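Folding and Storing Printed Basketball Jerseys

Applies to: sleeveless mesh and smooth polyester jerseys with screen-printed, heat-applied or stitched numbers. Reversible jerseys are handled the same way, with one change at step 5.

A jersey folds badly for two reasons. The fabric is slippery, so a stack made without pressure slides apart, and the print is stiffer than the fabric around it, so any fold that crosses a number leaves a line in it. The method below keeps the folds beside the print wherever the layout allows and ends with a packet of fixed width that stands upright in a bin.

What you need

A flat surface at least 30 inches deep. A bed works poorly. A table covered with a woven cloth or a blanket is better than a bare tabletop, which lets polyester travel when you smooth it.
A folding board or a piece of stiff card, 9 inches wide and 12 inches long. The Voser board is the one used for the measurements on this page. Cut card gives the same result.
Sheets of plain tissue or baking parchment, one per jersey, if the numbers are heat-applied.
A bin or drawer with an inside height of 10 inches or more.

Before folding

Check that the jersey is completely dry, including the hem and the neck trim, where the fabric is doubled. Those two places hold water after the body feels dry to the hand. Leave the jersey on a hanger overnight if there is any doubt.

Do not iron the print. If the body is badly creased, turn the jersey inside out and use the lowest setting on the fabric only, or hang it in the bathroom during a shower and let it dry again afterward.

Folding

1. Lay the jersey face down with the hem toward you. Pull the side seams out to their full width. The armholes should lie flat with no fabric rolled under.

2. Place the board in the center of the back, top edge level with the base of the neck trim.

3. Fold the left side over the board, from shoulder to hem, in one movement. Fold the right side over it. On adult sizes the two sides overlap; on youth sizes they may only meet.

4. Slide the board out toward the hem. If the sides open, the jersey was not pulled to full width in step 1.

5. Lay the tissue over the upper half. On a reversible jersey use two sheets, one on each side of the packet.

6. Bring the hem up to the base of the neck trim. Press with the flat of the hand from the center outward.

7. Fold once more in the same direction if the bin is shallow. Skip this on jerseys with large front numbers – the second fold nearly always lands on the lower third of the digit.

Squaring the hem

Most crooked packets come from the hem, so it deserves a separate check before step 2. Side panels are often cut from a different piece than the body, and the seam between them can pull the bottom edge out of line. Take the two lower corners, one in each hand, and draw them apart until the edge between them stops rippling, then lower both together. The red jersey on the gray cloth has a slightly wavy hem and soft creases running along it, and its white side panel is bunched a little near one edge; smooth a panel like that toward the side seam, away from the lettering, before anything is folded over it.

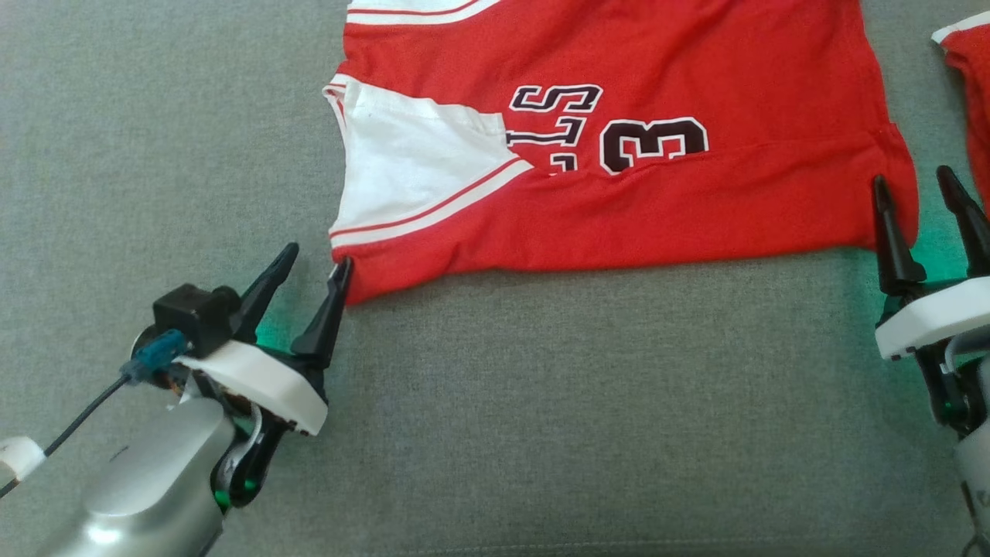 Side folds on narrow jerseys sometimes have to cross the outer letters of a team name. Letters are thinner than numerals and take a crease with less damage. If there is a choice, move the fold line so that it crosses a letter and clears the number.

Storing

Stand the packets on edge with the last fold facing up. A bin 18 inches long holds a season's set for one player with room to pull one out. Do not compress them to fit more. The Mikonero divider has fixed slots and suits youth sizes; for adult sizes use loose card dividers.

Keep bins away from radiators and out of attics. Heat-applied numbers soften and will bond to each other through a single layer of mesh.

Refold anything that has been stored for longer than one season – for winter leagues, March is a convenient time. Shift the horizontal fold up or down by an inch so it does not fall in the same place twice.

Page last revised Sunday, December 12, 2021. Board width in step 2 corrected.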